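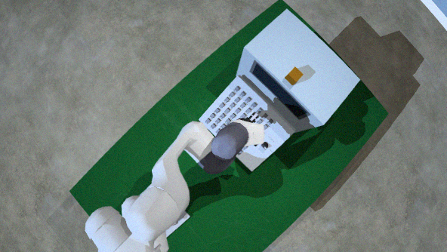 Chapter 4
Who Does the Work When the Machine Does the Work?

In January the packaging firm Zurnevum told the staff at its Trasstead plant that automation would "free people for better tasks." The notice ran to one page. It did not say which people, or which tasks, or who had decided that they were better. Most of the workers we will meet in this chapter had read a notice like it before, at Trasstead or somewhere else, and several had kept theirs.

The plant employed 329 people at the time. Management's claim was that none of them would lose a job to the new arms, and on paper none did. Over the following months 30 were moved from packing to a role called "line support." The pay grade stayed the same. The work was another matter. A packer sets her own rhythm, talks to the person across the belt, and knows at the end of a shift what she has done. A line supporter waits for a fault, clears it, enters a code at a terminal, and waits again. One former packer described it to us as being paid to be interrupted.

Was this an improvement? Wrists and shoulders hurt less, and it would be wrong to brush that aside. Heavy lifting fell sharply. But the company measured only what it had hoped to improve. It kept no record of boredom, of skills going stale, or of the 15 minutes supporters said they often spent arguing with a fault code that did not match the fault.

Vendors have a ready answer to complaints like these: the next version will fix it. Perhaps it will. Students should notice, though, that this answer can never be tested, and that the people asked to be patient are seldom the people who signed the contract. A demonstration also tells us very little about a night shift. Conditions in a demonstration are chosen -- those on a night shift are not.

This chapter follows the change at Trasstead and then turns to the Bretlow warehouse, where a similar system was brought in after long talks with the staff and came out looking quite different. We will ask what was promised in each case, what was measured, and who got to see the numbers. Section 4.1 begins with the word "support" and what it covered before the arms arrived.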